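4. The Filon kit in daily use

We spent most of our time with the Filon hand-held gripper kit, the one sold by Plereretti for recording demonstrations by hand, and we want to say plainly how much we enjoyed working with it. The kit puts a camera and a pair of gripper fingers on a tool that a person can carry from table to table. You pick it up, do the task, put it down, and the recording is ready to look at. After two years of driving a full-size arm through a joystick, that felt like a holiday!

4.1 Setup

Krishnamoorthy Rai unpacked the kit and had it recording before lunch. The printed guide is short and mostly clear, although the page on calibration assumes you already know the company's older software, Povulus, and we had to write to support for the missing step. They answered the same afternoon. Calibration itself takes 10 minutes and has to be repeated whenever the fingers are taken off. We did this more often than we should have, as Maiara Bittencourt kept trying different pads.

4.2 Recording

Over the study we collected 2,000 demonstrations from 26 people, nearly all of them new to robotics. Each person got a short talk and a few practice tries. What pleased us most was how fast the tool stopped feeling strange. People began by holding it stiffly and closing the fingers too hard, and by the end of the practice round they were reaching and turning the way they would with a pair of kitchen tongs. Begoñe Bermúdez, who ran most of the sessions, noted that left-handed users needed longer, and we would love to see a mirrored handle in the next version.

Every episode starts and ends with the fingers open over a clear patch of table (see Figure 4). The rule is ours and is not in the guide. It gives the later trimming software an easy marker to find, and it made checking the recordings by eye much quicker. We also left the rooms as they were - desks, screens, cables and all - so that the recordings would carry the ordinary clutter of a working lab.

4.3 What we would change

The trigger is a little stiff, and long sessions left some people with sore fingers. Dark corners of a room come out very dark on the recordings, and the exposure setting is buried 2 menus deep. The export tool is slow with large batches, though it never lost a file for us. Ashwin Kaimal wrote a small script that exports overnight, and we have shared it with the maker.

None of this dampened our liking for the kit. Compared with the Sundaram starter set we used in February, it was lighter in the hand and far easier to teach, and the people who recorded for us kept asking to come back for another round. Section 5 turns to the policies trained on these recordings and to the tasks where they still fall short.

Figure 4. Open fingers over the tabletop, from the camera on the hand-held tool.

Related articles
Teaching with tongs: notes on hand-held demonstration tools
Sundaram starter set: a first look
Vasanthi Subramaniam on trimming long recordings

We use cookies to remember your reading settings. Accept | Manage choices
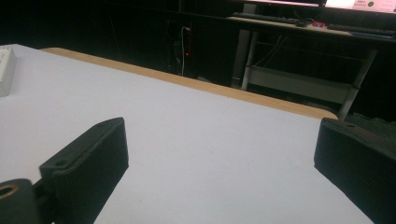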